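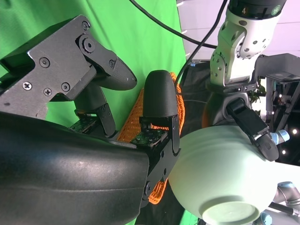
2022-08-05
Wolska, bimanual cell, tabletop transfer task
Entry: G. Mottram. Present: Necati Duman (operating), Hayley Bainbridge (second person), me on the rules draft.

Purpose: go through draft C of the cell rules clause by clause with the task running and mark up whatever does not survive. Draft B was written in June at a desk and read like it. Bradley wants a version he can sign before the Lestitz people come in, so the wording has to be closed this round.

Scope first. Draft C covers the table, both arms, both hands, the cables between wrist and first fixed clamp, and the props. It does not cover the mobile base or anything in the corridor. Ashley Greenwood has the corridor.

Clause 1, two people. Kept. One operator, one second person, second person has the stop button in hand or within reach and has no other job. Draft C said "should have no other job." Changed to "has." Hayley was asked twice to fetch something while the arms were live, once by me. The rule needs to be written so that the second person can say no by pointing at it.

Clause 2, speed. Cap is 140 mm/s at the fingertip inside the table area, for both arms, in any mode. Draft C had a separate higher figure for free motion above the props. Deleted. The free-motion zone was defined by height over the cloth, and props stand at different heights, so the number meant something different for each layout. One cap. Necati objects that it makes the return move slow. Noted, not changed.

Clause 3, contact. This took most of the morning. Draft C said the hand may touch "the object being handled." In practice a fingertip also rests on containers: the rim or wall of a bowl, the edge of a plate. Banning that would stop the task. New text:

A hand may touch the object being handled and the container it is taken from or put into. It may not touch the other arm, the other hand, any cable, or the stand. Contact with a container is light enough that the container does not slide. If it slides, the episode is stopped and marked.

Ceramic gets its own line. No closing a grip on a ceramic rim without a force limit set in the Bepari config. The limit is in the config file and not in the rules, so that we are not reissuing the rules each time the pads are changed. Hayley to add the file path to the appendix.

Clause 4, fingertip pads and sensors. Inspect before the first episode and after any stop. Look for lifted edges, foreign material between pad and finger, loose fasteners on the linkages. The exposed boards on the fingers are the weak point of the Plaltero hands as fitted. Draft C says "handle with care," which is useless. Replaced with: do not hold or steady the hand by the fingers; support it at the housing. ESD strap on when a board is touched. Power off at the arm, not only at the hand, before a screw is turned.

Screw marking: paint pen across head and plate, one line, so that rotation shows. Not all of them are marked yet. Necati to finish. I would like the pivot screws done first as they see the most movement. 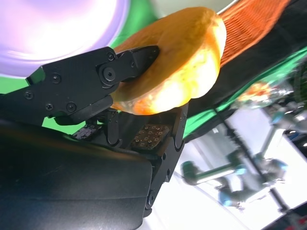
Clause 5, grip on soft or light props. Wanted a rule that a prop is held by the pads and not by the linkage edge. Necati says this can't be guaranteed with round items, because the upper finger comes in at an angle and the tip reaches the surface before the pad does. Agreed. Reworded as a target: pad contact preferred, tip contact allowed on food props, tip contact not allowed on ceramic or on anything glazed or painted that we care about. Props with tip marks go in the reject tray at the end of the session. They are cheap.

The tactile readout is not to be used as a safety signal. Draft C implied that it could. It goes through the same computer as everything else and has no guaranteed timing. Struck the whole sentence. If somebody wants a contact stop based on tactile, that is a separate design with its own review and it does not get in through a cell rule.

Clause 6, netting and loose fabric. Anything with an open mesh stays out of reach of the fingers while arms are live. A finger linkage has several gaps that a strand can enter and no good way of letting it go. Distance to be set by the reach check in clause 9, not by eye. Same clause for sleeves, lanyards, hair. Hayley wanted gloves added: no gloves at the table with power on. Added.

Clause 7, cables. Service loop at each wrist, enough for full wrist rotation in both directions, with no part of the loop able to pass below the cloth line. Clamp at the forearm, second clamp at the upper arm. Checked by moving each wrist slowly to both limits with the table cleared. A new check is needed whenever a camera or cable is swapped. 10 minutes, and it goes on the session sheet as time spent, so that no one is tempted to tick it without doing it.

Clause 8, start state. Draft C had "props arranged as per layout." I pulled the log for the last block: 167 episodes, of which Hayley could match the start layout to the sheet without argument in most, but not all, and the ones that failed had mostly been started with a hand already over the table and something moved. So the rule has to say what counts as the start.
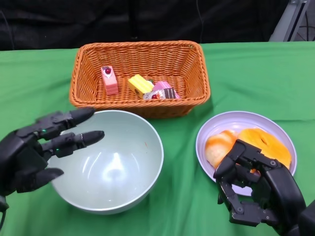
The start state is a list of containers and what is in each, read out by the second person and confirmed by the operator before recording is enabled. It names the empty containers too. For the cake transfer that means: cakes in the basket, bowl in front of it empty, bread on the plate at the right. Position is given relative to the other containers and not in millimeters, as the cloth moves and the wrinkles at the back are never the same twice. Hands are at the park pose when the list is read, clear of all rims. A hand that is already over the bowl, or fingers down on the bread, is a mid-task state and may not be used as a start, even if it would save a reset.

Resets: arms parked, drives off, then a person's hands go in. Operator says "off," second person looks at the drive light and repeats it. Draft C allowed a reset with the arms in hold. Removed. Hold is a control state, and I don't want anyone's wrist between two hands that are being held where they are by software.

Clause 9, reach check. Outline both hands' reach on the cloth with tape, at cloth height, hands open. Anything outside the tape on both sides can be placed freely. Tape is renewed when the cloth is changed. Bradley asked if the stand behind the table should be inside or outside. Outside, and fixed down. Form 773 has a box for it already.

Clause 10, end state. Same list format as the start. Two open points.

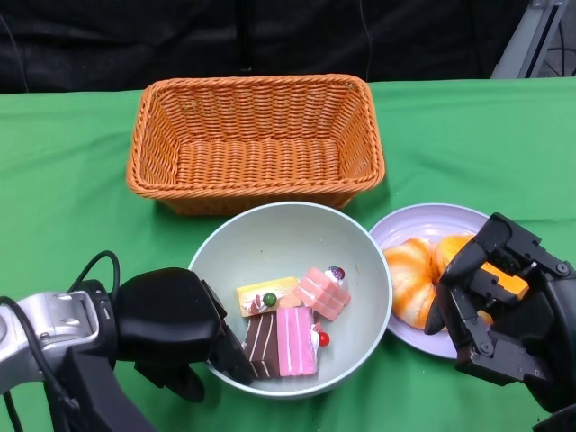 First, what counts as done. Necati ends the episode when the last piece is released, and Hayley ends it when both hands are parked. The difference matters to whoever uses the data, and it matters to us because recording off has been treated as permission to lean in. Text now says the episode ends at park, and recording off means nothing about power. An empty basket and a bowl with the cakes piled in it meet the list for the transfer part, but with the left fingertips still at the bowl rim and the right hand still over the pastries on the plate, the cell is live and the rule is hands behind the line.

Second, piled pieces. Slices lying on each other in a container are fine for the end list. They are not fine for the next start list if the container is going to be the source, as the lower ones get pressed into the ceramic on the first grasp. Spread them at reset.

Wording check with Ashley: she reads "live" as drives on, Necati reads it as controller running. Defined as drives on. Put the definition at the top of page 1, before the clauses.

Not resolved:
- Who may change the force limit in the Bepari config. I say two names, logged. Bradley says one.
- Whether a visitor behind the line counts toward the two people. I say no. Not in draft C at all.
- Replacement interval for pads. No data yet, leave blank, don't guess a figure.
- Glare on the glazed items from the overhead lights. Not a rules matter, but Hayley is noting it on the session sheets.

Actions
Mottram: draft D with the above, numbered as here, circulate.
Duman: finish screw marks, both hands. Recheck left wrist loop.
Bainbridge: start and end list template, one page, large type. File path for force limit.
Greenwood: confirm the line on the floor matches her corridor drawing.
Heywood: decide on config names.

Draft C copies in the binder to be struck through and kept.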